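A thread about wrapped sweets, and why I've spent most of the spring reading about them. Long one, get a cup of tea first.

1/ It started with a tin. I bought an old toffee tin at a car boot sale in Flardale for 80p, and inside, under a bit of yellowed paper, was a small stack of flattened wrappers. Somebody had smoothed every one of them out with a thumbnail. I was gone from that moment.

2/ If you grew up in Britain you probably did this too. You ate the sweet, then you flattened the wrapper on the table edge until it shone, and held it up to your eye so the whole room went red or green. I'd forgotten all about it until I opened that tin.

3/ So, some basics! The classic twist wrap is one of the simplest bits of packaging there is. A rectangle of film or foil or waxed paper goes round the sweet and gets twisted at both ends. No glue needed. The twist holds because the material stays where you put it.

4/ That "stays where you put it" is the whole trick, and there's a name for it in the trade: dead fold. Kitchen foil has lovely dead fold. A bread bag has hardly any, it just springs open again. Try it with whatever's in your cupboard.

5/ Cellophane was the great leap for sweets because it was clear AND it twisted well. It's made from cellulose, usually from wood pulp, so in spite of how it looks it isn't a plastic in the way a carrier bag is. I must have told everyone I know this by now and I'm sorry to all of them.

6/ Then there's the noise. Crinkle! A stiff film makes lots of tiny sharp clicks as it buckles from one shape into another. Opening it slowly doesn't make each click quieter, it just spreads them out, so the person in row F being terribly considerate is making it last longer for everybody. Rip it open and be done.

7/ Back to the tin. Most of the wrappers were from a firm called Brarness, which I'd never heard of. A small toffee works, from what I can gather, that sold mostly to market stalls and seaside kiosks. Their plain toffee came in a waxed paper with a blue stripe. Their treacle one had a brown stripe. Sensible people.

8/ But the one I love is the Moulin, which was their fancy line. Gold outside, white inside, with a little windmill printed so that it landed right on top of the sweet once it was wrapped. Think about how well the cutting has to line up for that to work every time.

9/ And it didn't work every time! Of the Moulin wrappers in my tin, 3 have the windmill well off to one side, and one has half a windmill at each end. Those are my favourites. I've put them in the front of the album.

10/ Yes, there's an album now. I went from nothing to 300 wrappers between last August and this spring, mostly through swaps. People who collect these things are incredibly generous. You send off a few spares and back comes a fat envelope with a note about somebody's nan's handbag.

11/ How I store them, as a few of you asked. Flat, in clear pockets meant for stamps, with a slip of acid-free paper behind each. I don't iron them. I know some people iron them. Waxed paper and a hot iron is a very sad afternoon, ask my ironing board.

12/ For creased foil, lay it on a sheet of glass and work from the middle outwards with the back of a teaspoon. Go gently, old foil tears along the lines where it was twisted. I've lost two that way and both were my own fault for rushing.

13/ If there's still toffee on it, a barely damp cotton bud and a lot of patience. Test a corner first, some of the old inks lift straight off. And check for ants. I will not be saying more about the ants.

14/ A word on colours. Gold doesn't always mean gold foil. Very often it's silver with a yellow lacquer over the top, and you can see it where the lacquer has rubbed away along a crease – a thin silver line, like a scratch on a bauble. Coppery ones are often done the same way with a warmer tint.

15/ Lots of modern wrappers are metallised film. That's an extremely thin layer of aluminium on a clear film. The quick test is to scrunch it in your fist and let go. Foil stays in a ball. Film slowly opens again, like it's waking up.

16/ The most delightful thing I've found is Sukik, a fruit chew sold in sets, with a different animal inside each wrapper. There are 29 animals. I have all of them except the heron. If you have a spare heron I'll swap you almost anything in the box, including a very handsome badger.

17/ What gets me is that these were designed to be looked at for four seconds. Someone sat and drew a heron for the inside of a chew wrapper, and thought about its legs. Then it went in a coat pocket and through the wash.

18/ A few questions from the replies. Are they worth anything? Mostly no, pennies, and I like it that way. A full Sukik set might get you a decent lunch. Please don't buy "rare" ones from strangers for silly money.

19/ Do I eat the sweets? The new ones, yes, obviously! The old ones, no. Somebody did offer me a sealed Brarness treacle toffee and it had gone the colour and texture of a boot heel. I kept the wrapper and gave the rest a respectful send-off in the bin.

20/ Can children do this? Please, yes. It's the best cheap hobby going. Let them sort by colour, by shop, by how nice the sweet was. My niece has a category called "crunchy pictures" and I've stopped trying to work out what goes in it.

21/ If you want to start, ask the oldest person you know what their favourite sweet was and what it came wrapped in. They'll remember the wrapper. My neighbour could describe the exact fold on a mint she last ate as a girl, and then we had to stop because she wanted one so badly.

22/ I'll do another thread on boxes and paper bags if people fancy it, especially the pink and white striped bags, which deserve a thread to themselves. Swaps are open, messages are open, heron still wanted. 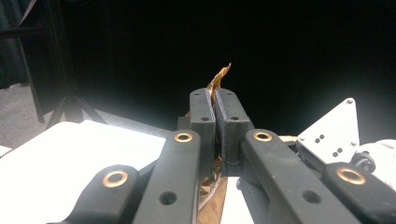

Golden and crumpled, with a proper twist at the top.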